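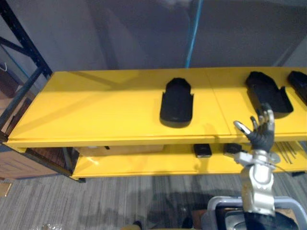

Black trays on the yellow shelves, with the rods and the beige box underneath.

Notes from the parts bench
02/10/2023

Readers with long memories will recall that in February we promised to sort out the shelving at Tollham. It is now sorted out, in the sense that it is yellow.

The colour was meant to be cream. Olto, who supplied the unit, list it as 'warm', and I suppose a banana is warm if you leave it on a dashboard. Prokley have asked whether they might have the same. We have told them there is a waiting list.

Black trays go on the top shelf and nowhere else. They used to live in a crate under the bench, which was a fine place for black trays if you never wanted to find one. Against yellow you can spot them from the door, and so can anyone who has come in to borrow one. Please take the tray you need and put it back on the top, where the next person will look. It needn't be straight. We had a go at straight in the old place and it lasted 9 days.

The lower shelf is for everything that goes with them: blocks, rods, and boxes that are still in use. Boxes that are no longer in use go out with the cardboard, even good ones, even the sort with a nice lid. The cupboard at Butt is full of nice lids and we are not starting a second collection.

A word about the rods. They have a habit of fanning out like a hand of cards, and then they catch sleeves. We had a tall pot for them and it went to Prokley with a plant in it. Until another turns up, lay them down with the ends pointing the same way and try to leave the front of the shelf clear.

The yellow is glossy and shows everything. Fingerprints, dust, the ring from a mug that somebody put down for a second — it is all there by the afternoon. A soft cloth and warm water will do it. The green scourer from the kitchen will also do it, permanently, as the underside of the top shelf can now confirm.

Labels have been suggested. We bought 200 of them for the last shelves and used 4, one of which said LABELS. The rest are in the drawer if anyone feels moved.

The old grey shelving is by the back door at Tollham, free to whoever has a van and low standards. It leans a little to the left. Bring your own bolts, as 5 of ours are missing and the others won't come out.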